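Kerndale Ecology Data Archive: Frequently Asked Questions

Last revised 04/06/2018

General

What does the archive hold?

Raw and cleaned data tables from field studies of plants, insects and small vertebrates, together with the analysis scripts that the authors used to produce their published results. The archive does not hold manuscripts, reviews or theses. A deposit without data is returned.

Who may deposit?

Anyone who collected the data or has written permission from those who did. Students may deposit under their own name if the principal investigator is listed as a second contact.

Is there a charge?

Deposits under 5 GB are free. Larger deposits are charged by size, and the fee is set when the files have been checked. Downloads are free in all cases.

How is Kerndale related to the Partanen plot network?

Partanen supplies long-term vegetation data to the archive under a separate agreement. Its tables use a fixed format and are updated each December. Questions about plot locations, access to sites or sampling permits should go to the network office.

Preparing files

Which file types are accepted?

Plain text tables (CSV or tab-delimited) for data, and plain text for scripts. Spreadsheet files are accepted only as a second copy. Cell colors, merged cells and comments are lost on conversion, so any meaning carried by them must be moved into a column first.

How should missing values be coded?

Use NA. Do not use zero, a blank cell, a dash or a number such as -999. If values are missing for more than one reason, add a second column that gives the reason. A trap that caught nothing is a zero. A trap that was knocked over is NA.

Should I deposit the raw or the averaged data?

Raw. Averages can be computed from raw records, and the reverse is impossible. If only averages survive, deposit them with the sample size and standard deviation for each row, and state which one of standard deviation or standard error is given. Tables that say only "error" or "±" are sent back for correction.

What goes in the data dictionary?

One row per column in the data table, giving the column name, a plain description, the unit, the allowed values and the missing value code. Units must be written out once in full. Species codes need their own lookup table with the full scientific name and the naming authority followed.

May one table mix several sampling methods?

Yes, if a column states the method for every row. Pitfall, sweep net and light trap counts are not comparable without correction, and later users need to separate them.

Can photographs be included?

Up to 12 per deposit, in JPEG or TIFF. They are stored with the supporting files and are not indexed for search. Each needs a short caption in the file list.

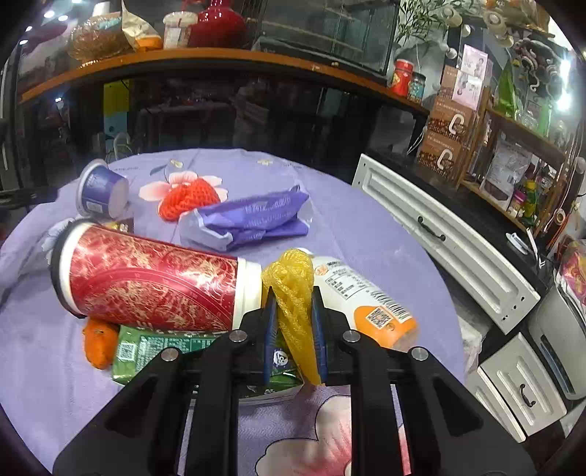 Yellow mesh held between blue ribbed finger pads, with a red cup on its side.

Captions over one line are shortened by the system when the file list is built. Longer notes belong in the readme file.

Analysis scripts

Must the script run?

Yes. Staff run each script once on a clean machine. The script must read the deposited tables by relative path and must finish without manual steps. Absolute paths to a personal folder are the most common cause of failure.

Which software versions should be listed?

The base program and every add-on package, each with its version number. Mixed model packages have changed their default settings between versions, and the same code may return different estimates.

My model uses random numbers. What is needed?

Set a seed at the top of the script. For bootstrap intervals, state the number of resamples in the readme. The archive has no required minimum, but 1,000 is the smallest number for which staff will compare the interval limits with those in the paper. Below that, only the point estimates are compared.

How close must the results be to the published values?

Point estimates should match to the number of decimal places printed in the paper. Interval limits from resampling may differ in the last place. If the match fails, the depositor is told which value differs and is asked to revise the script or add a note. The archive does not contact journals.

What is the Bolteck check?

Bolteck is the program that tests tables on upload. It looks for duplicate rows, dates that cannot exist, text in number columns and species codes that are absent from the lookup table. It does not judge whether a value is plausible. A leaf length of nine meters will pass if the column is numeric.

Can I skip a Bolteck warning?

Warnings may be skipped with a written reason. Errors may not. True duplicate rows, such as two seedlings of equal height in one quadrat, should be given separate record numbers, which clears the warning.

Sensitive data

Can exact locations be withheld?

For species at risk of collection or disturbance, yes. Coordinates may be rounded to a coarser grid in the public table. The exact table is then stored under restricted access. State the grid size in the data dictionary. Do not shift points by random amounts, as this makes distances between sites useless without any sign that they are wrong.

How long can an embargo last?

Four years from the date of deposit. The title and the data dictionary are visible during this time. One extension may be requested.

Using archived data

How do I cite a deposit?

Use the citation printed on the deposit page, including the version number. Cite the original paper as well if the methods are taken from it.

May I combine several deposits?

Yes. Check first for shared records. The same field season may appear in two or more deposits by the same group, and counting it twice will make the intervals too narrow. The Pamby index lists known overlaps by site and year. It is incomplete for deposits made before the index was started.

I found an error. What should I do?

Send the deposit number, the table name, the row and the reason the value is thought to be wrong. The depositor is asked to reply. Corrections are issued as a new version, and the old version stays available under its own number.

Can a deposit be removed?

Only for legal reasons or at the request of a permit authority. The deposit page remains, with a statement that the files have been withdrawn.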